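Clistgate Support
Ticket 83: Walkthrough opens tilted after saving a bookmark
Product: Clistgate Viewer
Opened by: Si-woo Cha
Assigned to: Sang-wook Ha
Status: Solved

Si-woo Cha wrote:

Hi team! First off, I love this viewer. I have been using it to plan the downstairs of our house and it has saved me so many arguments over paint. Now for the trouble. When I save a bookmark and come back to it later, the view opens leaning over to one side. Walking around still works and the doors are all where I put them, but the whole house is on a slant and the arrow keys feel wrong, like walking on the deck of a ship.

What I have tried so far:
- Closed the project and opened it again. Same tilt.
- Deleted the bookmark and made a new one. Fine at first, tilted the next time I opened it.
- Turned off shadows. No change (but wow, it loads fast without them).
- Opened the same project on my old laptop. Tilted there too, so I don't think it's my graphics card.

The project is called Jastitz and I started it back in November. It has 72 bookmarks in it, which I know is a lot. I get attached.

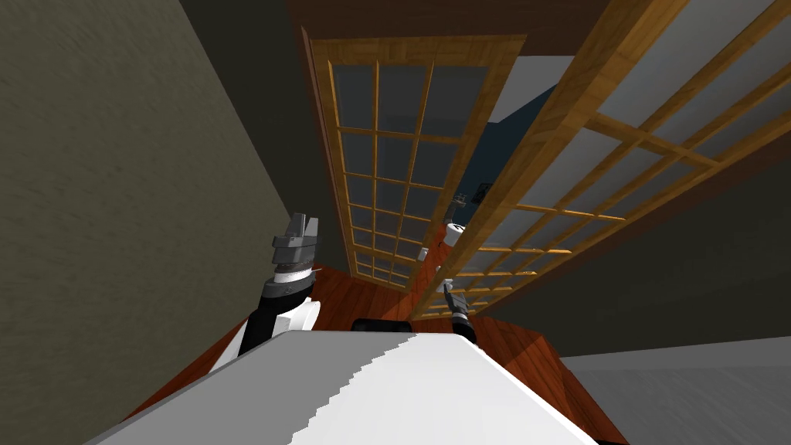 Glass doors, opened from a saved bookmark

Sang-wook Ha wrote:

Hi Si-woo, thanks for such a clear write-up, the laptop test helps a ton! If it happens on two machines, the bad value is almost certainly stored in the project file.

Could you try two things for me?

1. Open Settings, then Camera, and tell me what it says next to Roll.
2. Open any bookmark and press Home. Does the view level out?

Also, do you have any add-ons installed?

Si-woo Cha wrote:

Roll says 8. I have never touched that, I didn't even know it was there! Pressing Home does level everything, and it's such a relief to see a straight floor again. But if I go to another bookmark and come back, the tilt is back too.

Add-ons: just Zera, for the daylight slider. It's great by the way, I spent a whole evening watching the sun go across the dining table.

Sang-wook Ha wrote:

Zera is the clue I needed. Older versions write their sun angle into a spare slot in the bookmark, and our last update started using that slot for camera roll. Each time you reopen a bookmark, the sun angle gets added to the roll, so some of yours will lean a lot more than others. I set up a test project with 100 bookmarks this morning and got the same thing on the second load. Very satisfying to see it break on my own desk.

Please do this in order:

1. Save a copy of Jastitz under a new name.
2. Update Zera from the Add-ons page and restart the viewer.
3. Open the copy, go to Bookmarks, choose Select All, then Reset Roll.
4. Save, close, and open it again.

Your positions, zoom and daylight settings will stay as they are. Only the roll gets cleared.

Si-woo Cha wrote:

It worked!! Every single bookmark is level, and I clicked through all of them to be sure. Reset Roll took a few seconds and then that was it. I even kept my evening light in the dining room - I was worried about losing that one.

One small thing, could Reset Roll be somewhere easier to find? I scrolled past it twice.

Sang-wook Ha wrote:

So happy to hear it! I've passed your note on to Arabzadeh, who looks after the menus, and asked for a shortcut key as well. I'm also adding a warning for anyone who opens a project with the old Zera installed.

Marking this as solved. It will reopen by itself if you reply.

Last updated 21/05/2023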